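Rechercher sur le site
Rechercher
OK

Visite chez Goossens : une journée à la filature

Nous sommes arrivés à la filature Goossens un peu avant dix heures, par la route du canal. La journée portes ouvertes n'a lieu qu'une fois par an et le parking était déjà plein — il faut se garer derrière l'ancien lavoir et revenir à pied. L'entrée coûte 2 euros, gratuite pour les enfants.

La visite est conduite par Marloes Declercq, responsable du cardage. Elle commence par le magasin des toisons, où la laine arrive en balles après la tonte d'avril. On y trie encore à la main, sur des claies, et l'odeur de suint reste sur les vêtements jusqu'au soir. Le lavage se fait en quatre bacs successifs. L'eau du dernier est réutilisée dans le premier du lot suivant.

La salle des cardes est la plus bruyante et on distribue des bouchons à la porte. Les deux grosses machines viennent des ateliers Bumeck, fermés depuis longtemps, et les pièces de rechange sont refaites sur place. Le continu à filer compte 72 broches. Quand un fil casse, l'ouvrière le rattache sans arrêter la machine, d'un geste trop rapide pour qu'on le suive vraiment.

L'an dernier, la filature a traité 2 954 kilos de laine, en grande partie pour des éleveurs qui récupèrent leur propre fil. Le reste est vendu sous le nom de Cillar, en pelotes et en écheveaux. Les couvertures sont tissées ailleurs, chez Stornora, puis reviennent ici pour le foulage et le grattage. J'aurais aimé voir le foulon tourner, mais il était à l'arrêt pour la journée.

On finit par la boutique, petite et chère. J'ai pris deux écheveaux gris et une chute de feutre pour des semelles. Une couverture bleue me tentait aussi, je l'ai laissée.

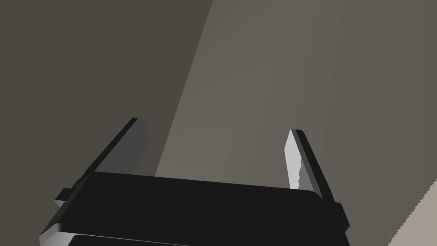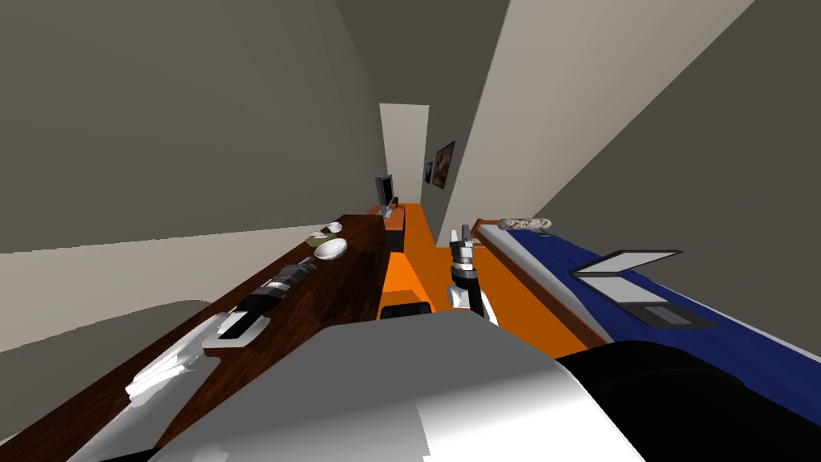

Couverture bleue sur le lit, sol orange.

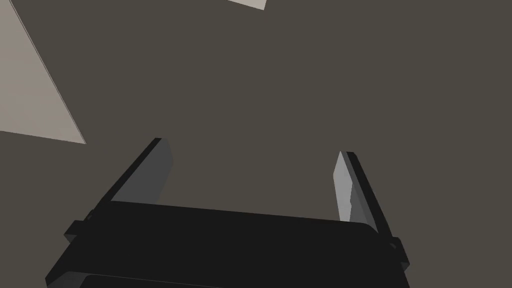
Pour manger, il y avait une soupe et du pain sous l'auvent, rien d'autre. Mieux vaut prévoir un casse-croûte si l'on veut faire l'après-midi, consacré à la teinture. L'atelier est limité à 20 personnes et l'inscription se fait à l'accueil dès l'ouverture. Nous n'avons pas eu de place. L'escalier de l'étage est raide, et les poussettes restent en bas.

Le retour par le chemin de halage prend une bonne demi-heure jusqu'à la gare.

3 commentaires
Partager
Dernière mise à jour : 25 septembre 2026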